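Home | Stories | Poems | Submit | About

We use cookies to remember your reading settings. By staying on this site you agree to our cookie policy.

The Folding Room

I had been at Starnovon for two winters when the left jaw stopped letting go, and I still think of that week whenever I take a warm shirt out of the dryer.

The job was folding. We folded clothes with grippers you held in your hands, all day long, so that somewhere down the line a machine called Vemus could learn to fold them too. My mother thought this was the funniest thing she had ever heard - she had spent years trying to get me to do it for free! But I liked it. You fell into a rhythm, sleeve over sleeve, and your mind wandered off to supper or to the lake in July, and by the time it came back you had a nice square pile beside you and your tea had gone cold.

The fault was a small thing at first. You would squeeze, the blue pads would close on a hem, and when you eased off they would hang on for one breath longer than they should. I told myself it was my own tired hand. I said so in the logbook too, which I'm not proud of, and I went right on working through the dark things and the pale things as they came, stacking as I went. 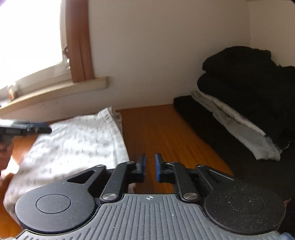
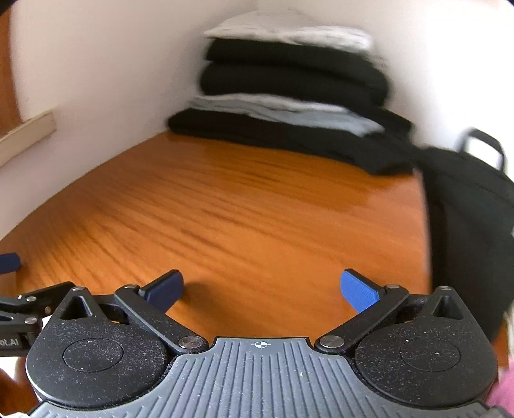

What the logbook said

On the morning of the second day the pads closed on a cuff and stayed closed. I let go of the trigger completely, and still they held. I pulled, the way anyone would, and then I did the foolish thing, the thing printed in red on the first page of the Javex manual, and put my finger in there to work the cloth loose. The jaw let go of the cuff and took hold of me.

It wasn't much of a pinch, really. I've had worse from a kitchen drawer. But I couldn't open it, and I sat there on my knees with a stranger's shirt in my lap, feeling my own pulse in my fingertip and thinking about Vemus, which had hands much bigger than mine and was built on the very same linkage. Who would it take hold of, and who would be there to hear them holler?

It came loose when I thought to press the catch on the back. I had a blue fingernail and a good deal of time to think over my tea, and then I got out the logbook and turned back to where I'd blamed my hand. I crossed it out neatly, so it could still be read, and wrote what had happened under it. Fold 1,957, left jaw, failed to release. Finger caught. Then I went back over the recordings and found the first slow one, all the way back at fold 835, when I'd been humming and hadn't noticed a thing.

They stopped Vemus that same afternoon. The people over on Pandey Street took the jaw apart and found a spring worn thin as a hair, and when they opened up the big machine its spring was going the same way. I got a cake, which was kind of them, and a new pair of grippers, and a stern talking-to about the red page, which was kind of them too in its way.

I still fold. Every morning before I start I close the pads on nothing and let them go, and I listen for the little click, and then I reach for the first shirt.

Last updated 1/14/23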